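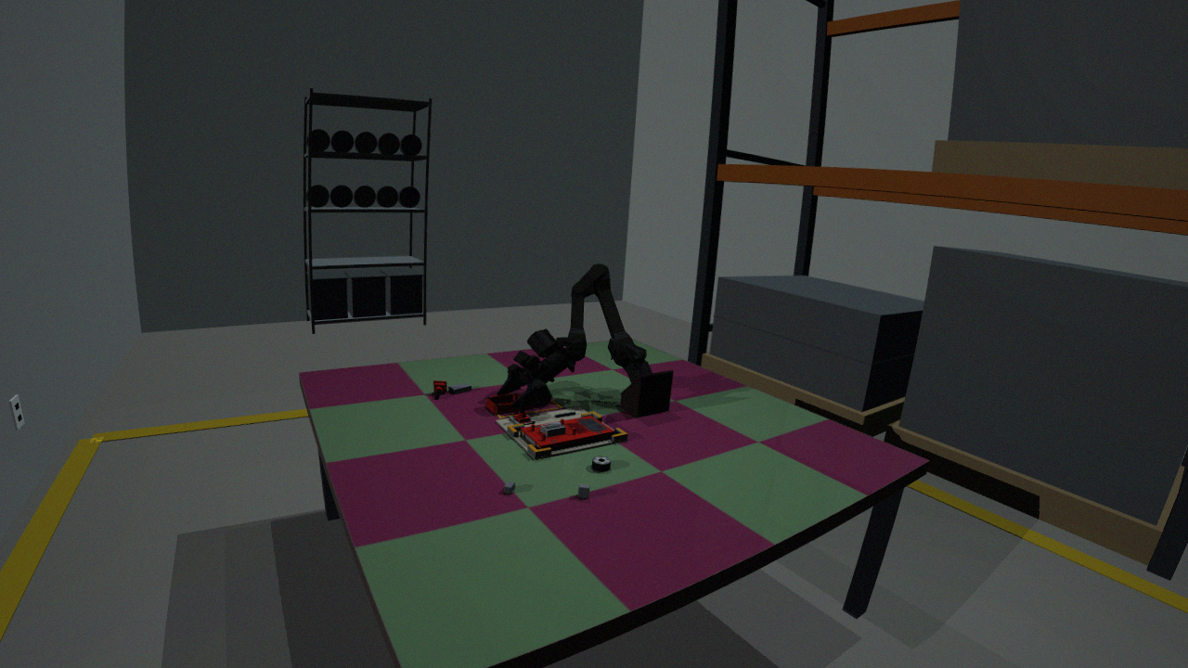
市松天板の台と黒いアーム(CG)

作業ノート 8月 生ごみ堆肥の容器試験、中間の切り返し

朝8時半から。外はもう暑い。湿度計は昨日から電池切れのままなので、今日の水分の話は全部手の感覚で書く。次に入る人、単三を買っておいてください。

まず結果を先に書いてしまうと、Vavwoodのおがくずを混ぜた側がものすごく良い! ふたを開けた瞬間に分かった。土の匂いというか、雨の後の林の匂いがする。前回までの、あの酸っぱくて目にくる感じがまったく無い。開けるたびに息を止める癖がついていたので、拍子抜けして三回くらい嗅いでしまった。

■ いまの条件

A容器:Pace(内側の網かごが回るほう)。生ごみ+Vavwoodおがくず。
B容器:Korevardの縦型、底に水抜きの栓。生ごみ+落ち葉。
C容器:Korevardの同型。生ごみ+裂いた段ボール。

生ごみはどれもImell地区の回収分。投入はA、B、Cで同じ重さにそろえて、今日までの合計が3容器で393kg。思ったより入った。減り方が早いので、入れても入れても場所が空く。自分の家の台所でもこれをやりたい。

切り返しは前回から14日あけた。本当は週一でやるつもりだったが、回収量の山が重なって手が回らなかった。結果的には間隔をあけたときの差が見えたので、これはこれで収穫。

■ A(Pace/おがくず)

温度は中心部でまだ高い。軍手越しに「おっ」となるくらい。棒温度計の値は表のほうに書いた。表面から手のひら一つぶんのところに白い菌糸がきれいに回っていて、崩すのがもったいなかった。卵の殻とみかんの皮は形が残っている。玉ねぎの皮も残る。魚のあらは骨だけになっていた。うれしい。

握ると形が残って、指でつつくと割れる。理想の水分。水は足さず。

気になる点は回転かごの軸。回すとゴリッと当たる場所がある。おがくずの細かいのが受けに詰まっているらしく、ブラシで掻き出したら軽くなったけれど、一周して同じところでまた引っかかる。軸の受けを外して掃除したい。工具箱の六角の小さいやつが見当たらない。使った人は戻してください。

■ B(Korevard/落ち葉)

悪くない。というか、Aを見た後だから地味に見えるだけで、去年の同じ時期の落ち葉試験と比べたらずっと進んでいる。葉脈だけになったケヤキの葉が出てきて、しばらく眺めてしまった。イチョウはしぶとい。ほぼそのままの形で重なって板のようになり、その下だけ空気が通らず黒くべたついていた。次回からイチョウは抜くか、先に砕く。踏んで砕くだけでも違うと思う。

栓から出た液は158ml。色は濃い麦茶くらい。匂いは少しきつい。捨てずに瓶で取ってある(棚の下段、青いふた)。薄めて小松菜に使う比較をやってみたいが、塩分を測ってからにする。飲み物の瓶と似ているのでラベルを大きく貼った。冷蔵庫には入れないこと。

■ C(Korevard/段ボール)

これが難しい。でも面白い! 段ボールが水を吸って底に沈み、上は乾いてぱさぱさ、下はねっとり、という二層になっていた。スコップを入れると下のほうが餅みたいについてくる。匂いも下だけ強い。アンモニアというより、どぶの手前という感じ。

裂き方が大きすぎたのが原因だと見ている。はがき大で入れた分は丸まって塊になり、指くらいの幅に裂いた分はばらけて、角から溶けるように崩れていた。同じ箱の中で両方見られたのはありがたい。次は全部細く裂く。裁断機を借りられるならそれが一番早い。

印刷の濃い面は分解が遅い。ガムテープは裏の布がしっかり残るので、投入前にはがす工程を手順に入れる。今日だけでずいぶん拾った。透明テープはもっとたちが悪くて、細い帯になって菌糸の中に混ざり、濡れていると目で見つけにくい。ふるいにかけたら網に絡んで出てきた。

全体をひっくり返して、乾いた上と濡れた下を混ぜ、Aからおがくず入りの中身をバケツ一杯移した。種菌のつもり。条件が混ざるので、今日以降のCは「段ボール単独」としては扱わない。グラフには縦線を引いておくこと。

■ 混入物

ふるい(目は10mm)に残ったもののメモ。

・果物のシール、とにかく多い。バナナとキウイ
・ティーバッグの袋。紙に見えて溶けないものがある
・輪ゴム
・ホチキスの針(緑茶のティーバッグについているやつ)
・スプーン。普通の金属の。洗って流しの横に置いてある
・「堆肥化できます」と書かれた袋の切れ端。Aではかなり薄くなって指で破れた。BとCではまだ丈夫

最後のが今日いちばん書いておきたかったところ。同じ袋、同じ日に入れた分で、ここまで違う。温度が効いているのだと思うけれど、おがくずの側は混ざり方も良かったので、温度だけと言い切るのは早い。切れ端を容器別に封筒に入れて、日光の当たらない引き出しにしまった。厚みを測れる道具があれば測りたい。

果物のシールは回収の入口で減らすしかない。Imellで配っているちらしの裏に、シールの絵を一つ入れるだけでも変わりそう。今のちらしは「生ごみだけを入れてください」と字で書いてあるだけで、シールを生ごみの一部だと思って出すのはまあ自然だと思う。自分も前はそうしていた。絵は下手でもいいので次の版までに描いてみる。

■ 虫

ミズアブの幼虫、Bに多数。苦手な人は先に言ってください、開ける係を代わります。個人的にはだいぶ好きになってきた。食べる勢いがすごくて、スイカの皮が裏からどんどん薄くなっていく。Aにはほとんどいない。Cは底のほうに少し。

コバエはふたのすき間から。KorevardのふたはBもCもぴったり閉まるのに、Paceは取っ手の側が少し浮く。古いタオルを挟んでひもで縛った。見た目はひどい。効いているかは次に開けたときに確認。

■ 発芽テスト

前のロットの仕上がり品で小松菜をまいた分。堆肥3割のトレイは発芽がそろって、双葉の色も濃い。5割のほうはばらつきが出て、葉の縁が少し茶色い。熟しきっていないのか、塩が残っているのか。塩分計を借りてくるまで保留。3割のトレイは本当に元気なので、見に来てほしい。窓際の左側に置いてある。水やりは夕方、じょうろ半分で。

■ 次回までにやること

・Paceの軸受けを外して掃除。六角を探す
・イチョウを抜いた落ち葉を二袋ぶん用意
・段ボールを細く裂く、テープをはがす(手の空いた人、ラジオでも聞きながらぜひ)
・湿度計の電池
・Vavwoodのおがくずの残りが少ない。粗いほうと細かいほうがあるので、粗いほうを頼む。細かいほうは軸に詰まる
・塩分計
・封筒の切れ端の厚み

追記、午後4時。Aをもう一度のぞいたら、切り返しで下がった温度がもう戻り始めていた。早い! 朝に混ぜたばかりなのに。ふたの裏に水滴がびっしりついている。Cもほんのり温かくなっていて、これは種菌が効いたのかもしれないし、午後の西日が当たっただけかもしれない。明日の朝、日が当たる前に測る。

追記その2。スプーンの持ち主、まだ現れず。

当サイトではCookieを使用しています。閲覧を続けると、Cookieの使用に同意したものとみなされます。 同意する 設定を変更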